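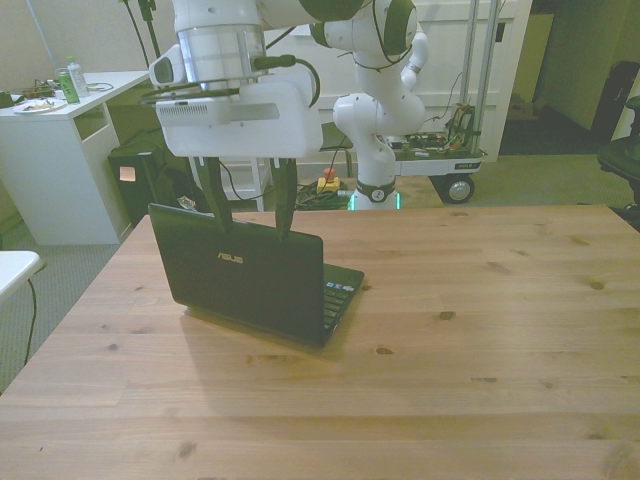 How to clean up an old laptop before you give it to someone

My aunt asked me in August for a computer to write her letters and look at photos from the family. I had one in the closet, so I wrote down the steps while I prepared it. The order is important, please read to the end before you begin.

Step 1. Copy your files

Connect an external drive and copy the folders Documents, Pictures and Downloads. Look also on the desktop, many people keep half of their life there. I had 34 folders of scanned recipes which I almost forgot. When the copy is finished, open a few files from the external drive to be sure they are readable.

Step 2. Write down your programs

If you have paid for a program, find the license key now. Some programs must be deactivated on the old computer before they work on the new one. This is usually in the menu Help or Account.

Step 3. Sign out everywhere

Sign out from your mail, your browser and your cloud storage. In the browser, turn off the synchronization first and delete the passwords after - if you do it in the other order, the passwords can disappear from your phone also.

Step 4. Reset the system

Plug in the charger. In Windows, open Settings and write "reset" in the search field. Choose "Remove everything". If there is a question about cleaning the drive, answer yes. It takes much longer, on mine the whole evening, but the old files are then harder to bring back.

Step 5. Clean the outside

Shut down the computer and unplug it. Use a soft cloth, a little damp, never wet. For the spaces between the keys I use a dry paintbrush. Old glue from stickers comes off with a bit of rubbing alcohol on a cotton swab, but try it first in a corner that is not visible.

Step 6. Prepare it for the new person

Let the new owner choose the password. Make the text bigger if the person wishes it, and put only the programs they need on the taskbar. For my aunt it was three: mail, photos and the text editor.

Put the charger in the same bag. I forgot it the first time and had to drive back to Cluvholm.

Theano Chrysikopoulos, last changed 6th August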